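4. Set-up and upkeep of the drawer cell

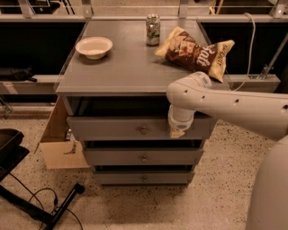 Figure 3. The drawer cell with the arm at the cabinet, seen from the head camera. The fingertip rests against the front of the top drawer.

Papers on drawer opening tend to report a success rate and say little about the state of the machine that produced it. We think this is a mistake, and this section is our attempt to avoid repeating it. It describes how the cell was laid out, what was done to keep it working, and which of those steps we now believe mattered. Several did not, and we had defended some of them in writing before we checked.

4.1 Layout

The cell consists of one robot with a white segmented arm, and one gray cabinet with three stacked drawers (Figure 3). Each drawer has a single round metal knob centered on its front. The knobs are small, and a small knob punishes an error in wrist height far more than a bar handle does. Earlier work at Prinelier used bar handles throughout, and we suspect that a good part of the gap between their results and ours comes down to that choice. We have no way to prove it, as their cabinet was not available to us.

The cabinet stands on a speckled terrazzo floor and is not bolted down. The set-up guide written for the Marikar project calls for a fixed cabinet. We chose not to follow it, on the grounds that few drawers outside a lab are bolted to anything. The price is that a hard pull can shift the whole cabinet, and the error then carries over into every later trial until someone notices. We put tape marks on the floor in May and took them up again after two weeks: the operators had begun to correct the cabinet by eye between trials, which hid the very drift we wanted to record. All trials reported in Section 5 were run without floor marks. Cabinet position was measured at the start and end of each block with a steel rule, from the front left corner to a wall reference.

The top of the cabinet holds household items during drawer trials. In Figure 3 these are a shallow white bowl, a beverage can and a bag of chips lying on its side, partly over the right edge. The items are left in place while the arm works on the drawers below. A reviewer of an earlier draft asked whether they act as hidden cues for the policy. We cannot rule this out. The drooping corner of the bag hangs close to the elbow joint, and a policy trained on such views could in principle use it as a landmark. A set of 48 trials with the top cleared gave a lower success rate than the matched set with items, but the order of the two sets was not randomized and the fingertip was changed between them. We would not lean on that result in either direction.

The surroundings were also left as they were. A cardboard box, cables on the floor and a glass partition all fall within the view of the head camera. Some groups hang a plain curtain behind the work area. We see the appeal, but a policy that needs a curtain has been tested on a curtain.

4.2 Arm and fingertips

The arm approaches the cabinet from the right, with the wrist and gripper pointing down in front of the drawer. This pose keeps the upper segment clear of the cabinet top at the cost of a poor angle on the lower knobs. The pose was inherited from a reaching task, and no one on the team can now say why it was kept. We tried two others for a short time. Both made the bottom drawer easier to reach and the top drawer harder, and we went back to the first for the sake of comparison with our own older data, a reason we admit is weak.

The fingertips are tan and are treated as a wear part. Our rule at the outset was to replace both after every 1,000 contacts, a number taken from a maintenance sheet supplied with the Codov tips. The sheet gives no source for it. When Rocío Tlapale went back through the cell log, she found that most of the slips blamed on worn tips had come in the first trials after a change. The new tips had been pushed on by hand and had not seated fully. A worn tip that is well seated held the knob better than a fresh one that is not, at least over the range of wear we saw.

The replacement procedure was rewritten as follows.

Bring the arm to the rest pose and cut power to the gripper.
Pull the old tips straight off. Do not twist.
Wipe the finger plates with a dry cloth and look for glue or rubber left behind.
Press the new tips on until the lower lip meets the plate along its full width.
Close the gripper on the steel test pin and hold for 15 seconds.
Open, and check that neither tip has moved. If one has, start again from the wiping step.
Run the contact check in Section 4.3 before any trial is counted.

Slips in the first block after a change became less common once this was in use. We are careful about the claim. The operators knew what was being tested, and people who know that seating is under suspicion will seat a tip with more care whatever the sheet says.

4.3 Contact check

Before each block, the arm is sent to touch the front of the top drawer near its upper edge, beside the knob and not on it. The fingertip comes to rest against the drawer front, the joint readings are stored, and the arm backs off. This is repeated at the same spot, and the block may begin if the stored readings agree to within the limit given in Appendix B.

The check was sold to us as a calibration. It is a good deal less than that. It shows that the arm can return to one spot on one drawer. It does not show that the camera and the arm agree on where that spot is, and it says nothing at all about the bottom drawer, where most of our misses occurred. On one occasion the check passed with the camera bracket loose. The fault came to light only when an operator leaned across to free a cable and felt the bracket give. All 11 trials run since the last known good inspection of the bracket were dropped from the results, and a bracket inspection by hand was added to the start of each block.

We kept the contact check in spite of this. It is fast, and it does catch a badly seated tip, which shows up as a spread in the readings. Readers should take it as a test of the fingertips and give it no further credit.

4.4 Drawers and knobs

The drawers needed more attention than the robot did. Runners pick up dust, and a drawer that sticks on its first few millimeters can look, in the logs, just like a failed grasp. For the first part of the study we recorded such trials as grasp failures. A spring scale hooked over each knob would have told us better, and from the second part onward that is what we used. Pull force is now taken by hand for each drawer at the start of the day and written in the log next to the contact readings.

Knobs work loose. A loose knob turns under the fingertips and feels, to the controller, like a slip. The screws are reached from inside the drawer and were tightened whenever a knob could be turned by hand. Thread lock was considered and rejected, as we wanted to be able to swap knobs later. That swap has not taken place.

4.5 What the log can and cannot support

The cell log is kept in a shared sheet in the format used at Zurkadska, with one row per block and a free text field for repairs. The free text field is the weak point. Entries such as "adjusted gripper" appear several times with no further detail, and we have not tried to guess what they mean. Where such an entry falls between two conditions being compared, the comparison is marked in Section 5 and should be read with doubt.

We were also slow to see that upkeep was not spread evenly. The learned policy was run mostly by the two people who had written it, and they stopped for repairs sooner and more often than the operators who ran the scripted baseline. Some of the advantage we report for the learned policy may therefore be an advantage in housekeeping. A fair test would fix the repair schedule in advance and keep the operators blind to the condition. The second is hard to do, as the two controllers move differently and anyone standing near the cell can tell them apart. The first is easy, and we should have done it.

The version of the log used for this paper was frozen in October 2025. Later entries exist, including a full change of the wrist cable, but none of the trials reported here were run after that repair.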